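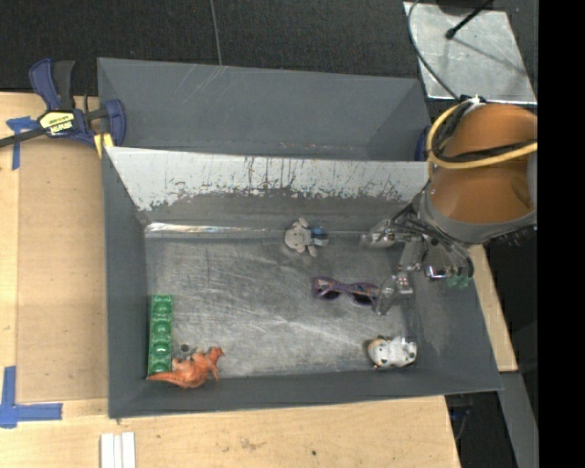

A toy dinosaur and a green toy block in a gray bin.

Lead scoring is a practice in marketing and sales in which each prospective customer is given a number meant to show how likely that person or company is to buy. Points are added for traits such as job title or company size, and for actions such as opening an email or filling out a form. Once a prospect passes a set threshold, the record is handed to a salesperson. The practice is widely sold as a science, though much of it rests on guesses made by the people who set up the points.

Methods
Manual scoring uses a table of rules written by the marketing department. A download might earn five points and a visit to a pricing page ten. The values are rarely tested before use, and many are copied from the default settings of whatever software the company bought.

Predictive scoring replaces the table with a statistical model trained on past sales. Vendors describe it as free of human bias. The claim is hard to accept as stated: past sales records reflect which prospects the sales team chose to call, so a model trained on them tends to favor the same kinds of prospects again.

Negative scoring takes points away, usually for students, job seekers and known competitors. Some systems also reduce scores over time, a feature called decay.

The Numthorpe trial
An often repeated case is that of Numthorpe, a supplier of office equipment, which adopted the Jundano scoring package and reported a sharp rise in closed sales. The analyst Marlene Toledo later went through the 568 records behind the report. She found that 377 had been contacted by phone before any score was assigned, which left the effect of the software unclear. Jundano disputed her reading but did not release the full data. A follow-up by the consulting firm Lenz covered only 6 sales territories and had no comparison group.

Criticism
Critics argue that a score measures interest in free material more than intent to buy. Automated security scanners can open emails and follow links, which raises the score of people who never saw the message. Sales staff often ignore scores altogether – a habit that vendors tend to blame on poor training.

Forecasts that scoring will replace first sales calls by 2040 come mainly from firms that sell scoring tools.

See also
Inell method
Marketing automation
Sales funnel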